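Heat pump installer's helper wanted, Esotwood

Hi, I'm Shufen, and I run the small crew at Vemness that swaps old furnaces for heat pumps. We're booked solid and I need another pair of hands!

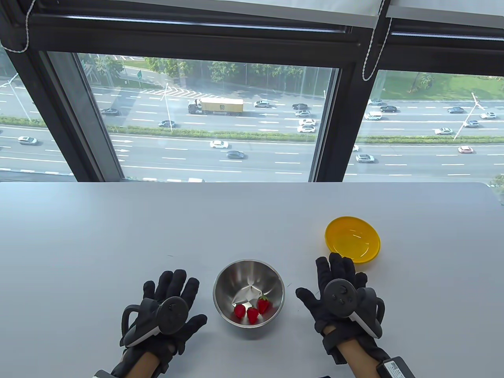
Gloves on, by the window

You don't need a license yet. You do need a driver's license, okay knees (so many crawl spaces) and up to three references.
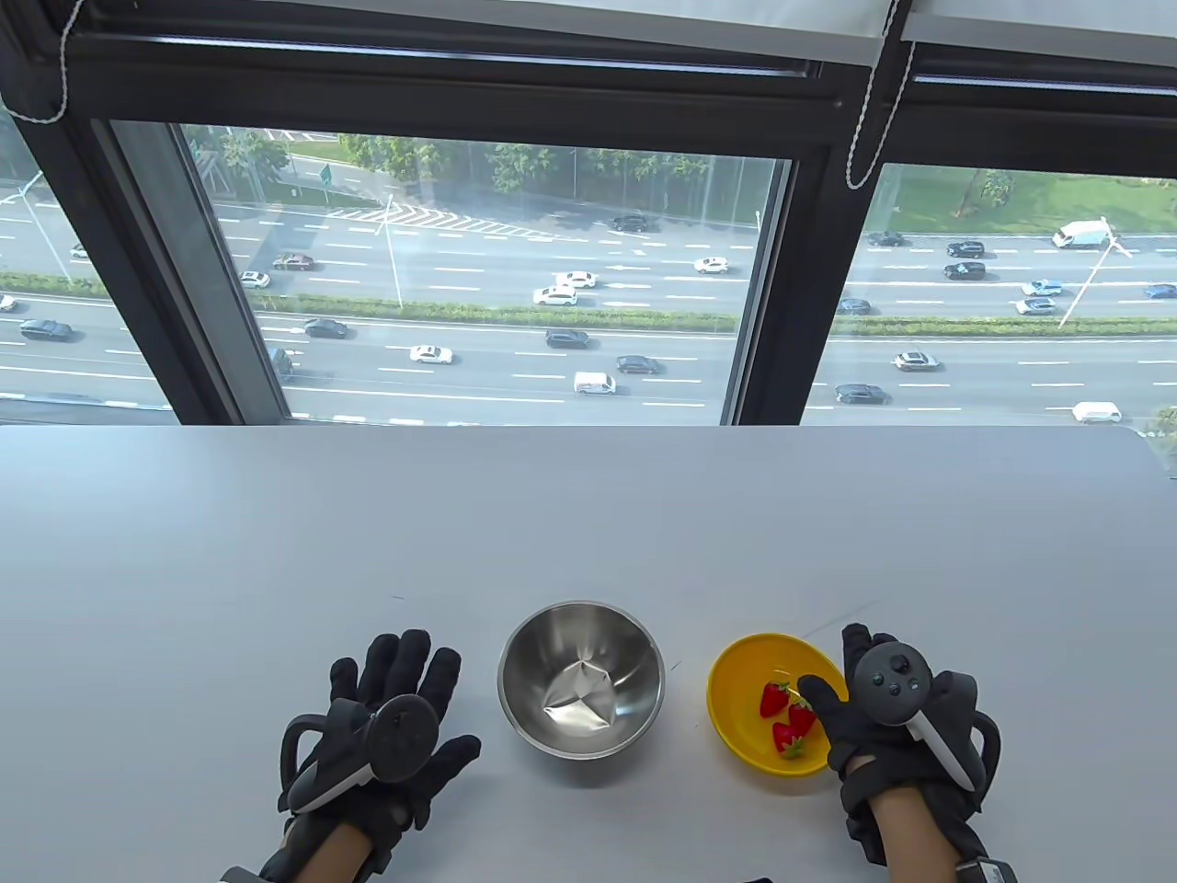
Strawberries and a view of the highway

Days start at six, and we're usually cleaned up by mid-afternoon. You'd ride with me or Meng for the first 11 weeks, learning line sets and
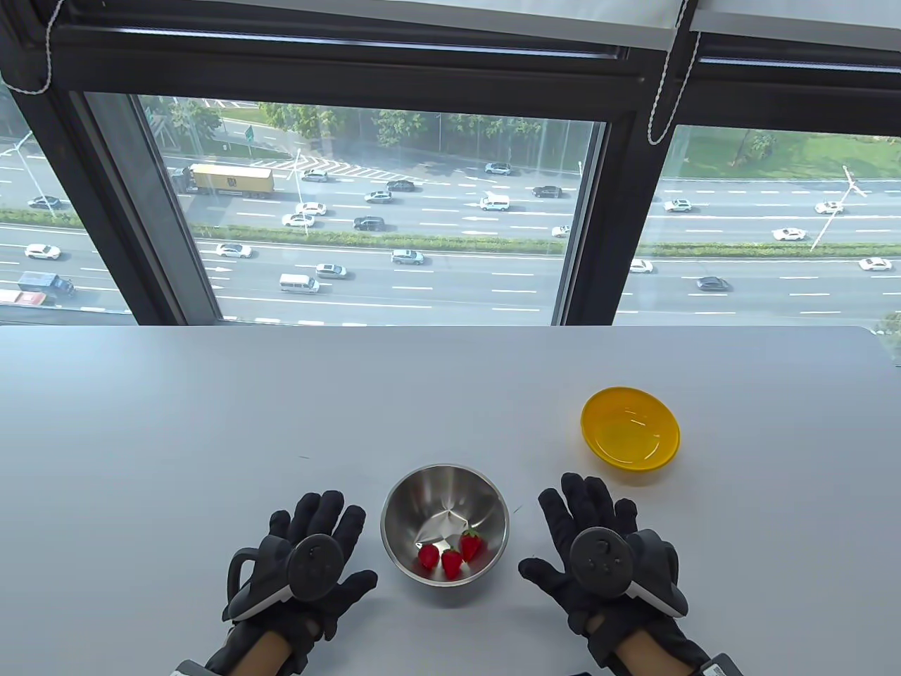
drain runs, plus how to talk to a homeowner who's nervous about giving up the oil tank.
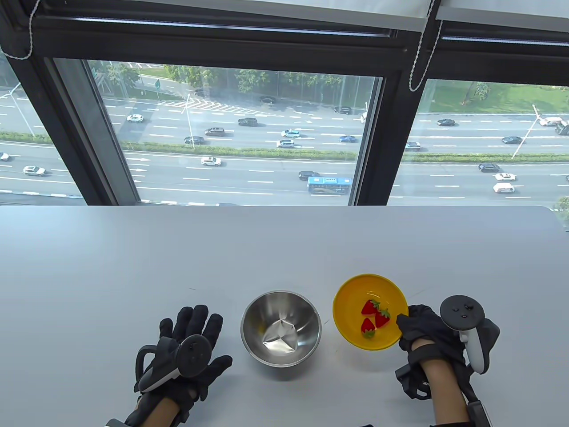 Gloved hands and a yellow plate

Pay depends on experience, so tell me what you make now. Write me a few lines by 23 November 2024, care of the Vemness office. No fancy resume, please!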